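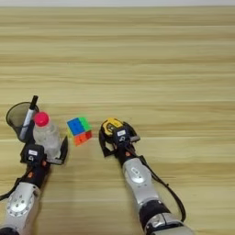

Vlasta Kováčik's first comment on my draft was that I shouldn't call it a gripper fault until I could say which side let go and when. Fair enough! So I went back through the logs (all 1347 trials, and yes, it took most of March) and this report is the result.

Quick background. Our two-arm setup runs on a controller we named Skoltum, and the task is tabletop tidying with everyday stuff: a water bottle, a tape measure, a pencil cup, a little puzzle cube. The arms are supposed to hold whatever they've got until the planner tells them to let go. For a long time they did. Then the right gripper started opening by itself, usually with something heavy in it, and one time it dropped the item from full height and I yelped loud enough that people came in from the hallway.

My first guess was the cable. I swapped it, ran the whole set again, and got the same drops. My second guess was worn finger pads, which cost me a week and was also wrong (sorry, Veronica, I know you said so).

The real trouble was in the force setting. When both arms hold something at the same time, Skoltum sends the two grip commands in one message. If the left one is updated late, the right one gets an old value, and sometimes that old value is zero. Zero means open. The first drop is in trial 907, and I'd changed the message timing right before it, so that one is on me.

The safety part bothers me more. The stop button worked every time, but pressing it also cleared the last grip value, so on restart the gripper could open with somebody's hand underneath. We now make both arms park low before a restart, and the controller refuses any grip value older than 2 cycles.

I've had no drops with the new check so far. I still haven't tested it with the arms passing an object across, and Veronica Bogdan wants those runs finished before anyone turns the speed back up.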